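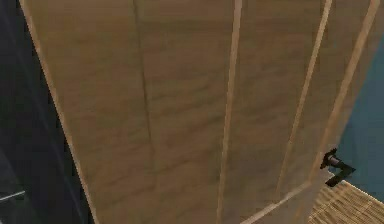 Wood grain on a tall panel, close up.

October
By Kaja Šimkus

Following the coins

Eglė Priedītis gets excited about customs forms. She'll spread a dozen of them over a desk and start circling things in green ink, and within ten minutes you're circling things too.

Priedītis runs Pinel, a small research project in Hikalcombe that traces antiquities looted from war zones and sold to pay for weapons. Most people know that armed groups earn money from oil and ransom. The trade in old coins, seals and carved stone gets far less attention, and she would love to change that.

"A coin fits in a sock," she says. "You can carry a year's rent across a border and the guard will wave you through. It's terrible, but as a puzzle – my goodness, it's wonderful!"

Her latest puzzle began with a sales list from a dealer who has since closed. It had 214 lots on it, nearly all described as coming from "an old family collection." Priedītis and her colleague Uldis Sepp checked each one against dig records and found 13 that had been photographed in the ground during excavations.

"Uldis spotted the first one," she says. "There was a little nick on the rim, right by the ear of the king. He shouted so loud that I spilled my tea."

Sepp used to grade coins for auction houses, and he still handles the matching by eye. Software helps to narrow the pile, Priedītis says, but worn silver confuses it.
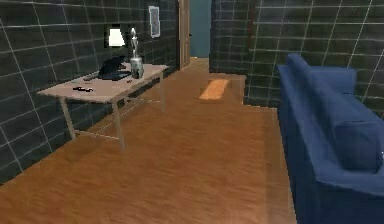
Who buys?

The answer surprised me. I had pictured billionaires with vaults, and she laughed at that.

"Teachers, dentists, people who like history," she says. "They pay $30 for something pretty and have no idea where it was dug up. I don't want to scold them. I want them to ask the seller for papers – real ones, with a date and a place."

Plenty do ask, once they know how. After a talk she gave last spring, four collectors wrote to her with worries about their own trays, and one sent scans of every receipt he had kept since college. She read them all that weekend.

Next on her list are clay seals, which are harder to match and even easier to hide. She has already bought more green pens.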